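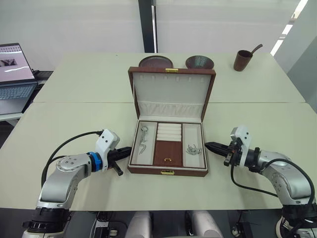

*Kosteo Laboratory for Manipulation Systems, Equipment Planning Group*

**Figure 3.** Two-arm station with the jewelry box task set out. Each arm ends in a black gripper; the box is open, with a silver chain in the left tray and a small silver piece in the right.

## 4. Equipment Planning and Cost Allocation

### 4.1 Scope of the purchase

The station in Figure 3 is the unit of cost used in the rest of this paper. A unit consists of two arms with grippers, the base, the table, the operator laptop, and the cabling between them. Task objects are budgeted separately under consumables, even when they are expected to last through the full project. Floor space, power, and network service are charged to the department and do not appear in the tables.

We planned for the replacement of one existing station and the addition of a second. The planning period runs from August to the following August, to match the service contract year. Purchases made before the start of the period are treated as sunk and carry no depreciation in our model.

### 4.2 Choice of the reference task

Equipment needs were set from a reference task and then checked against the rest of the task list. The jewelry box was selected as the reference for small-object work. Its contents are thin and light, and a chain can lie in its tray in a different shape on every trial. The box also has several features that require different contact: a raised lid with a row of small hooks, padded ring rolls, a lidded center compartment with a tiny pull tab, and a latch at the front edge.

The pull tab sets the fingertip requirement. A wide, flat finger is adequate for cups and dishes, but it covers the tab and hides the contact point. We therefore specified narrow fingertips for both arms, and priced replacement fingertips as a recurring item. The hooks set the requirement for repeatability near the upper part of the workspace, where arm extension is greater.

Both side trays must be reachable without moving the box. This condition favored two arms mounted on opposite sides over a single longer arm. The single-arm option had a lower purchase price but would have required a fixture to hold the box during latch and lid operations, plus added reset time for each trial.

### 4.3 Supplier comparison

Two suppliers, Vornow and Cakach, returned complete quotes. Both met the reach and payload requirements. The Vornow quote bundled grippers with the arms and priced fingertips at $78 per pair. The Cakach quote listed grippers as a separate line and priced fingertips at $100 per pair, with a longer warranty on the wrist joint. Annual service was quoted at $921 per arm by Vornow and $757 per arm by Cakach.

For a two-arm station, the service difference is $328 per year in favor of Cakach. The fingertip difference is $22 per pair in favor of Vornow. The two balance at just under 15 pairs per year. Below that rate of use, the Cakach terms cost less on these two lines; above it, the Vornow terms do. Shipping and installation were excluded from this comparison, as neither supplier would fix them before a site visit.

Cable replacement was left out of both quotes. In the current layout a cable hangs in a loop along each arm, and the loop must allow full wrist travel without reaching the work surface. We added a cable set for each arm to the first-year budget and assigned no supplier preference on this basis.

### 4.4 Budget rules

Three rules were applied to all lines. First, any part that contacts task objects is budgeted as a consumable regardless of price. Second, both arms on a station must come from the same supplier, so that spare parts can be shared. Third, a second station is ordered only after the first has passed acceptance on the reference task and on the dish and cup tasks.

Acceptance criteria were drafted by Craig Leckie and are listed in Appendix B. They cover reach to both trays, operation of the pull tab, and return to the rest pose. Lid closing is recorded but does not count toward acceptance, as the required force differs between boxes of the same type.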